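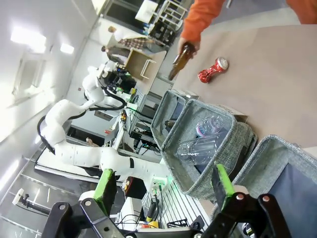 Recycling in Rental Buildings: Progress Report to the Brekatari Fund
Prepared by Loubna El Idrissi, project lead, Wudstead Tenants' Recycling Project
Covers the first half of the grant period, through May

Summary

The grant pays for recycling service and tenant outreach in 24 rental buildings in Wudstead that had no recycling pickup when we applied. At the end of May, 20 of the buildings had signed service agreements and were being picked up every week. The remaining four are discussed under Delays. Spending is under budget on printing and over budget on hauling. We are asking for one change to the budget, described near the end.

Buildings and service

Most of the first two months went to landlords. Single-family homes in Wudstead get curbside recycling through the town, but a building with more than six units has to arrange its own hauler. Owners we talked to were usually willing once they saw a price. What slowed things down was finding a place for the carts. Older buildings on the east side have one narrow alley with the dumpster at the end of it, and the hauler's truck needs a clear turn. Aníbal Mamani walked every alley with the route supervisor and drew up a placement plan for each property. Two owners had to move a fence. One agreed to give up a parking space.

Pickup for the whole project is now on a single contract with Stavus. We had expected to use two haulers and split the town at the rail line, but the second company withdrew its bid before signing. One contract has been simpler to manage. The price per cart is higher than we budgeted.

Outreach to tenants

The 20 buildings in service have 480 apartments between them. Each household got a kitchen sheet showing what goes where, a phone number, and a visit. Oanh Thân ran the visits with two part-time outreach workers. They went out between 5 and 8 p.m., after a daytime round in the first building found almost no one home. The sheet is printed in English, Spanish, Vietnamese and Arabic. We left out the long list of plastic numbers from the draft and kept to bottles, cans, jars, paper and cardboard. 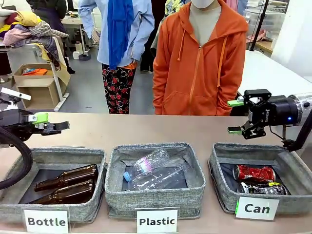
The questions tenants ask at the door have been much the same from building to building. Do caps stay on? Do labels have to come off? What about a pizza box with grease on it? Our hauler's answers are yes, no, and tear off the clean half. We added all three to the second printing of the sheet. People also wanted to know about deposit returns, and Oanh now carries a card with the hours of the redemption center at Vũ, the grocery on the corner of the market square. Several households had been saving deposit containers for the center already and didn't want them in the carts, which is fine with us.

We held evening meetings in the five largest buildings. Turnout was uneven. The meeting with the best attendance was in a building where the landlord had just raised rents, and much of the hour went to that. We passed the complaints along to the tenants' association and have since changed our invitation so that it states the subject more clearly.

What is going into the carts

Contamination is our main problem. The hauler rejects a cart when the driver sees bagged trash on top, and rejected carts go to the landfill at our cost. Rejections were high in the first weeks of service at nearly every address, then dropped at most of them. At three buildings they haven't dropped. All three have their carts right beside the dumpster, without a lid color to tell them apart. Boyang Jiang ordered blue lids for those carts in April and they arrived in the last week of May. It is too early to report any change.

Glass is the other issue. The processor takes it mixed with other containers but pays nothing for it, and broken glass in the paper lowers the price of the paper. We looked at a separate glass cart for the larger buildings. There isn't room for one at most of them, so for now glass stays in with the rest.

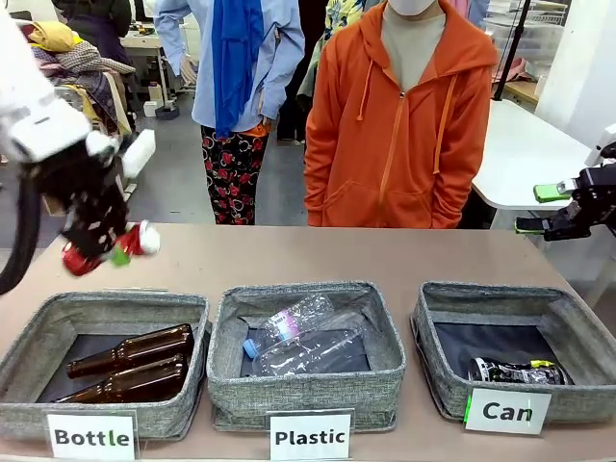 4 min read · 1000 words

Delays

Four buildings are not yet in service. Two of them were sold during the grant period, and the new owner has asked for time to review existing contracts. We have a meeting set with the management company. The third has no outdoor space for carts at all. Ragnheiður Laxdal is working with the church next door on sharing its lot, and the church has agreed in principle, pending a letter from its insurer. The fourth owner signed and then stopped answering – we've sent a letter and will offer the place to a building on the waiting list if there's no reply by the end of the summer.

Budget

Printing came in low because the translations were done by staff at the community college without charge. Hauling is over for the reason given above. Outreach wages are on budget. We ask the Fund's approval to move the unspent printing money into the hauling line. The total grant amount would not change. The ledger and invoices are attached separately.

Next six months

Oanh and her team will revisit the three buildings with continuing rejections and talk to tenants on each floor. We'll hold one more round of meetings in the fall, timed to leases that turn over in September, and hand new tenants the kitchen sheet with their keys where the landlord agrees to it. Boyang is preparing a cost comparison for owners who may want to continue service after the grant ends. So far seven have told us they will, and the others are waiting for the numbers.

Questions on this report can go to Loubna El Idrissi at the project office. The next report will include cart rejection records for each building.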